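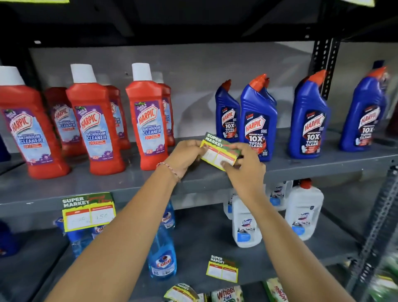
Elango Iyer wrote to me in July to say that he'd scrubbed his shower screen until his arm ached and it still looked like frosted glass, and was there any point carrying on or should he just buy a new one? Please don't buy a new one, Elango! I had the same trouble in our last flat, where the water is so hard you can practically chew it, and I got the screen clear in one evening with things from the kitchen cupboard.

## What you'll need

- plain white vinegar (the cheap stuff for chips is brown and smells worse, so get the clear kind)
- a spray bottle
- a roll of kitchen paper
- washing-up liquid
- an old toothbrush
- a squeegee

Before you start, **check you haven't got any bathroom cleaner still sitting on the glass**, especially anything with bleach in it. Vinegar and bleach make a really nasty gas together. Rinse everything down, open the window and leave it a few minutes.

And if your tray or tiles are marble or any other natural stone, stop here and get a limescale remover that says it's safe for stone. Vinegar eats into it. My aunt has a dull patch on her windowsill to prove it.

## Getting the white stuff off

1. Wash the screen with warm water and a squirt of washing-up liquid. Half of what looks like limescale is soap, and vinegar won't do much until that's gone.
2. Mix equal parts vinegar and warm water in the spray bottle and soak the glass from top to bottom.
3. Press sheets of kitchen paper on to the wet glass and spray them again so they stick. It looks ridiculous, but it stops it all running straight down the plughole.
4. Leave it for 40 minutes. I go and have my tea.
5. Peel the paper off and use it to wipe as you go, then do the bottom rail and the hinges with the toothbrush.
6. Rinse well and squeegee dry.

If there are still cloudy bits, do steps 2 to 5 again on those — mine took two goes near the floor. Don't be tempted by a scouring pad, as the scratches are there for good.

## Keeping it clear

Squeegee after every shower, top to bottom, and leave the door open. I got mine from Tirivico and it hangs on the tap. Once a fortnight I give the glass a quick spray and rinse, and I haven't needed the kitchen paper since.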